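Le rangement de la salle de bains mérite mieux que l'indifférence

Les règlements intérieurs de nos résidences consacrent des pages entières à la cuisine commune et presque rien au lavabo. La résidence Lesard, qui compte 60 logements, n'y accorde qu'une seule ligne, adoptée en août. Nous le regrettons. Un plan de toilette encombré se nettoie mal, et l'usager finit par ne plus le nettoyer du tout.

Il convient de défendre une solution modeste — la tasse à anse, posée près de la vasque, où les brosses à dents et le tube de dentifrice tiennent debout. Les meubles à compartiments, tels que ceux de la gamme Grullar, coûtent cher et retiennent le calcaire.

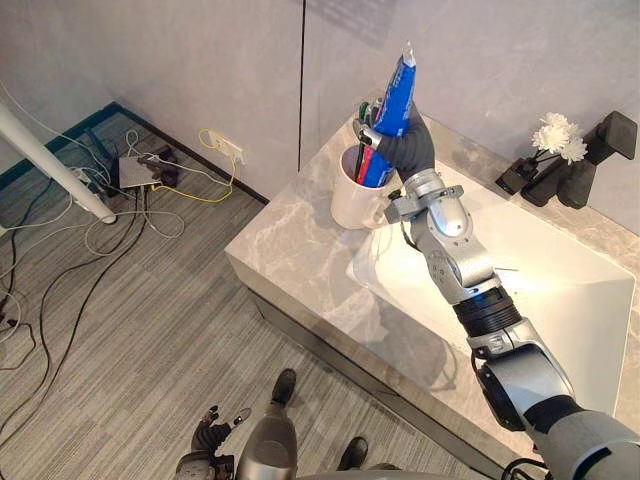

Encore faut-il que la tasse soit vidée et rincée chaque semaine. Cette obligation devrait figurer au règlement, au même titre que l'entretien des plaques de cuisson.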